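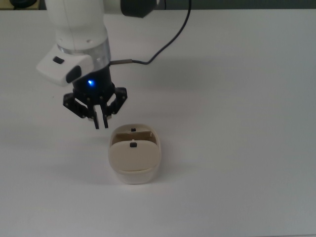

Gripper over the beige container, open day at Umari.

Home Older Newer Archive

August 5, 2018

Drove 40 miles to Sirkbridge for the open day at Umari. Parking was behind the Sorensen building. They said more than 700 people had signed up, and the line for coffee was long. I skipped it and went to the arm demo. I liked the blue light on the gripper. A man next to me asked what one costs and got no number. 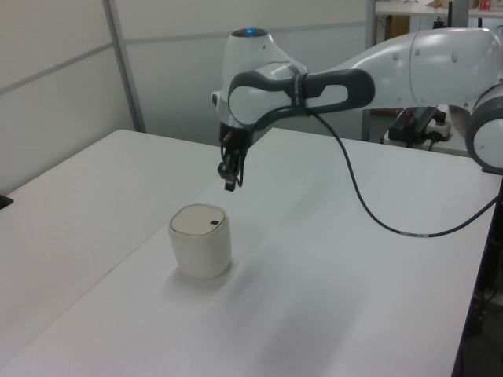
The arm and the lidded container, from the side.

Picked up a Platico leaflet on the way out. Home by six. Feet sore. Need to call about the gutters tomorrow.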